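Rakau Hand-Held Teaching Gripper
Gurnbridge Equipment > Teaching tools > Grippers

Price: $3,861, fingers included
Stock: 4 at the Avley warehouse

The Rakau lets you show a robot a job by holding the gripper yourself. You do the pick, the camera on the tool records it, and the Apaza software turns it into training data. The maker says anyone can teach a new task in an afternoon. We doubt it, and we sell the thing.
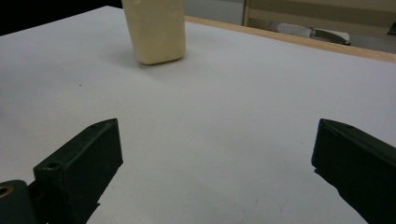

Fingers
Dark green, with a flat face on the inside and a wedge-shaped tip. The set opens wide. Start with something plain, like an upright block on a white table, and leave a gap before you close in. Soft items are harder than the brochure makes out – your hand eases off without being told, and a robot's won't.

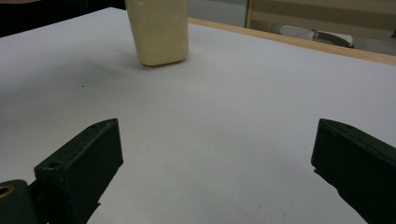

How many demonstrations?
The brochure says 300. Our own trial used 1,269 before we were happy with the results, all with one colour of block. Budget your labour accordingly. If your job never changes, a fixed program is probably cheaper.

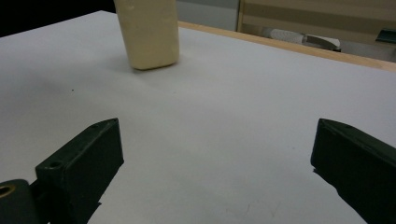 Eusebio Alvarado

Updated August 15, 2018. Robot arm not included. Spare fingers are sold in pairs. Returns accepted if the tool is unmarked and in its case.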